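Picking arm on returns, six months in. How's it going at your place?

dockrat_10
May 25, 2019
We got ours in October at the Kemeys building. I sort mixed returns, and the arm now takes one of the four lanes. It's slow with anything floppy or see-through, so those come to me. My day used to be 1000 easy pieces and now it's 112 annoying ones – I go home more tired, not less!

tapegun
Same deal at Jullska. My wrists feel great though, first time in years. I'd never go back.

dockrat_10
Sure, but did they change your rate? Ours still counts pieces per hour, and the easy pieces are gone.

tapegun
They dropped it after we complained. Took a while. Ask for the numbers by lane.

mezz_level
I don't buy the wrist thing. At Eltville they just moved people to the truck side, and that's worse on your back. Two of my crew quit over it.

tapegun
That's your managers, not the arm.

mezz_level
Who do you think bought the arm?

binwatcher
I moved from packing to minding ours (Revumora software, KUKA arm). More money, but I miss talking to people – it's me and a bin most of the shift. Here's the kind of mix it gets:
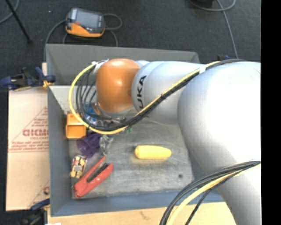 Our arm over the gray bin. Red tool bottom left, clear plastic by the purple thing.

dockrat_10
Oh man, that clear plastic would be in my lane in a second. Did you get training or just a binder?

binwatcher
Two days, then the binder.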